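How your body fixes a cut

by Verena Rainer

Ouch. You fell off your scooter. Knee's bleeding. What happens now? Lots, and fast. Your body has a repair crew in there and it never clocks off.

First though, a word. A cut is any break that opens you up. Little ones close on their own. Long or deep ones might need stitches.
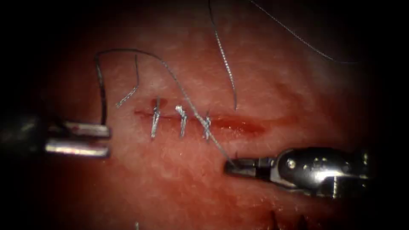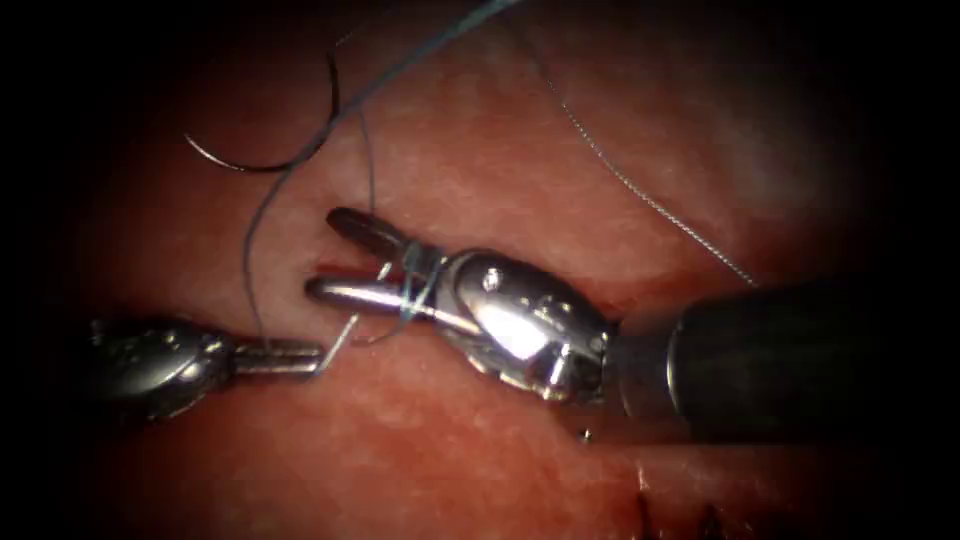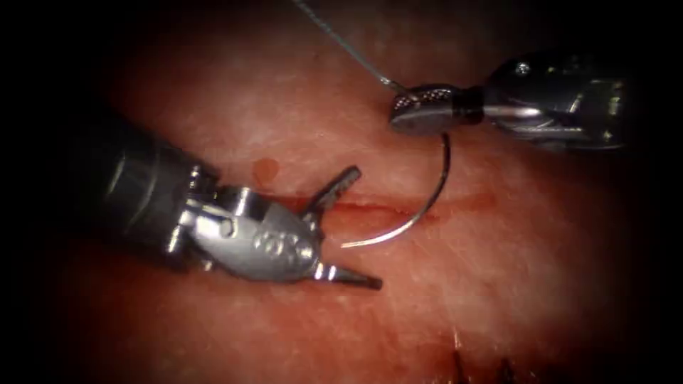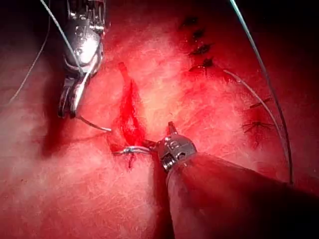 OK so, step one. Plug the leak! Tiny bits in your blood called platelets rush over and get sticky. They clump together. Then stringy stuff called fibrin makes a net over the top, and the net catches more blood cells. Now you've got a clot. When it dries out, hello scab.

Don't pick it. Seriously. It's a lid.

Step two, clean up. White blood cells turn up and gobble germs and dead bits. The skin goes a bit red and puffy and warm. Looks bad, but its normal. (If it gets really sore, or oozes yellow gunk, tell a grown-up.)

Step three is building. New skin cells creep in from the sides, under the scab, until they meet in the middle. Other cells make collagen, which is like tough string. New little blood vessels grow too. That's why fresh skin is so pink.

Step four, the slow bit. Your body keeps tidying for months. Cut yourself in December and the mark could still be changing colour next winter. Sometimes a scar stays. Scar skin has no hairs and no sweat glands, so it feels smoother.

What can you do? Wash your hands. Rinse the cut under the tap. Press with a clean cloth if its still bleeding. Bandage on. Change it when it gets mucky.

New words: platelet, fibrin, collagen, scab.

Next time: why do bruises go green?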